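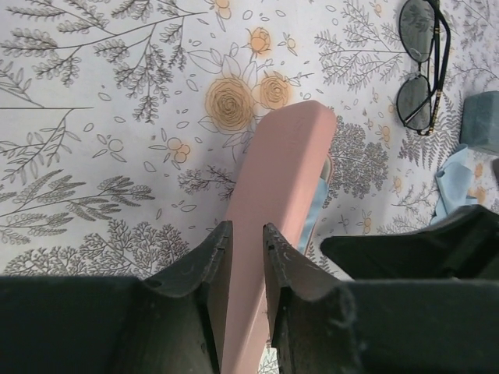

Wrapping the Small Stuff: speaker notes for the Prekwood evening

Opening (keep it slow, people will still be finding chairs)

Good evening, everybody, and thank you for coming out to Prekwood when I know very well there were nicer places to be. The hall tells me we have 75 seats, and I'm going to ask those of you at the back to come forward while there's still room, as most of what I have to show you tonight is small enough to fit in a coat pocket.

I started wrapping presents for other people at the Kerura shop one January, which everyone said was a silly month to start, and I have been fussing over paper ever since. I still have the old order book. The last line in it is number 778, a pair of gloves for somebody's uncle, and I remember it mainly for the argument I had with the tape.

(Pause here. If they laugh, tell the glove story. If they don't, go on.)

The glasses case

So let's begin with the glasses case, my favorite awkward present. The one on the screen is pink, a soft dusty sort of pink with a matte finish, and I do love that color against a flowered print with orange roses in it. It's long and it has those rounded corners, and rounded corners are where beginners come to grief. You fold the paper up nicely, you press down where the edge ought to be, and there isn't an edge! You get a little pouf of paper that won't lie down however politely you ask.

Look along the side of it, too, and you'll see a strip of light blue cloth poking out of the seam. Please, before you wrap a case like this, open it up, tuck the cloth in properly, and close it again. Run a finger along the seam. I once wrapped one with a corner of cloth hanging out, and I could feel the bump through the paper all the way to the party.

(Hold up my own case. Pass it around with the cloth half in, then let someone fix it.)

If the case is a present by itself, put something in it. A note will do. My sister-in-law gets a folded recipe every year and has started to complain when it's a repeat.

Choosing the paper

I get asked about this more than anything else. The people at Mundinell sell a lovely heavy sheet, and it is hopeless for a glasses case, far too stiff to go around a curve. Save it for books. For anything rounded you want paper that will bend without cracking along the fold, so take a corner of it in the shop and bend it gently, if they'll let you. Fu, the little stationery place by the bus stop, will let you. They'll probably offer you a chair as well.

Large patterns are trickier than they look on the roll. A great big fern is beautiful laid out across a table, and then you wrap it around something narrow and you're left with half a stem and a few leaves. I don't mind that myself. If you do, lay the present on the paper face up first and shuffle it about until the part you like falls on top.

(Click to the next picture. Let them look at it for a moment before talking.)

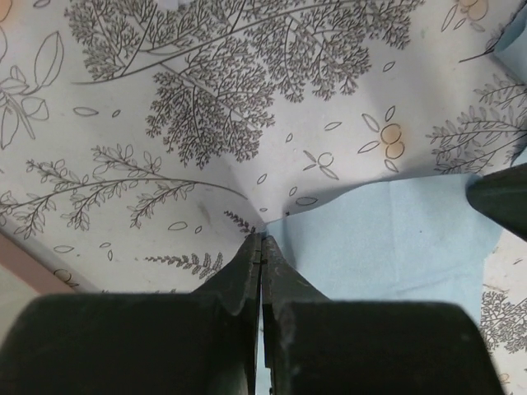
Page last changed: 24th March

Folds, and a second color underneath

I wanted you to see how paper behaves when it's bent and folded and hasn't been pressed flat. There's a shallow valley running down the middle, and to the right of it the bottom edge curls over and lifts a little, enough to throw a soft shadow. Paper loves to do this. You can fight it with your thumbnail or you can make use of it, and tonight I'm going to be on the side of making use of it.

The sheet peeking out under that curled edge is a pale sky blue. I think it's a happy match with gray leaves on white, very calm, and it gives me an excuse to talk about using 2 papers on one present. Put the plain one on first, all the way around, as you usually would. Then take the patterned one and cut it short on purpose, so that a band of the plain shows. Let the top edge curl if it wants to. If the plain paper has a few faint wrinkles in it, leave them be, they soften the whole thing.

(Demonstration. Scissors are in the green bag. Do the long side first and talk while folding the ends, or it goes very quiet.)

For the rounded ends, I make small pleats, one over the next, turning the present a little each time. Go slowly. Hold the last pleat with your thumb and have your tape torn off and waiting on the edge of the table before you start, which I say every single time and forget every single time.

Questions, and things they may ask

Ribbon: yes, but thin, and tied off center on a long shape.

Saving paper: I iron mine, on low, under a tea towel. The Kerura shop has a drawer of old sheets anyone can help themselves to.

Where to find the notes: they're on the Prekwood page, along with the handout. We printed 3000 of those by mistake, so do take a few home with you, the backs are blank and very good for practicing pleats.

(Leave the pink case and the paper out on the front table for anyone who wants to try. Remember to get the scissors back.)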